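Nonia Automation Laboratory
Gripper Comparison Station — Pre-Trial Inspection Checklist
Inspection date: Tue 8 January
Inspector: Vangelis Petridis
Reviewed by: Lambros Karamanlidis
Units under comparison: Sinuten two-finger gripper; Katus two-finger gripper
Task: pick up translucent cups and stand them upright

Section 1. Power and stops

1.1 Emergency stop within reach of operator: Pass
1.2 Emergency stop cuts arm motion and gripper force: Pass
Comment: The Katus unit holds its last position when stopped. The Sinuten unit relaxes. Operators must be told which unit is fitted before each block.
1.3 Controller cabinet closed and labeled: Pass
1.4 Speed limit set in controller: Pass after correction
Comment: The limit was found at 97 percent, left over from acceptance testing. Reset to 80 percent and saved to the Galanis controller profile.

Section 2. Gripper and mounting

2.1 Mounting screws tightened and marked: Pass
2.2 Finger pads clean and free of cuts: Fail on Sinuten, Pass on Katus
Comment: Left pad on the Sinuten unit has a nick at the tip. Replace before any scored trial. A worn pad on one unit would make the comparison unfair.
2.3 Cables secured clear of the wrist joint: Pass with comment
Comment: Leave enough slack for full wrist rotation. Check again after every gripper change.
2.4 Cycle count recorded: Pass
Comment: Katus unit at 3,888 cycles. The Sinuten counter was reset in March and its earlier total is not on file.

Section 3. Work surface and test objects

3.1 Table stable and level: Pass
3.2 Cups free of cracks and sharp edges: Pass
3.3 Starting positions varied between trials: Pass
Comment: Both upright and fallen cups are to be included. Use the same layout card for both units.
3.4 Lighting noted on the trial sheet: Pass with comment
Comment: Glare on a glossy tabletop affects detection of clear cups more than colored ones. Record the state of the ceiling lights and the time of day.
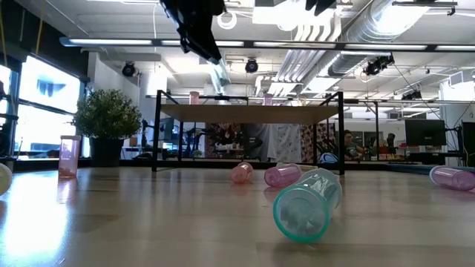

Which cup positions should be scored separately?
Cups on their side should be scored apart from upright cups, with the direction of the open end written down for each attempt.

Section 4. Records

4.1 Trial sheets numbered: Pass
Comment: Sheets run to 119. Spoiled sheets are kept and marked void.
4.2 Dropped cups and false grasps logged separately: Open
Comment: The present form has one column for both — a second column is to be added.

Result: Conditional. Scored trials may begin once items 2.2 and 4.2 are closed and initialed by the reviewer.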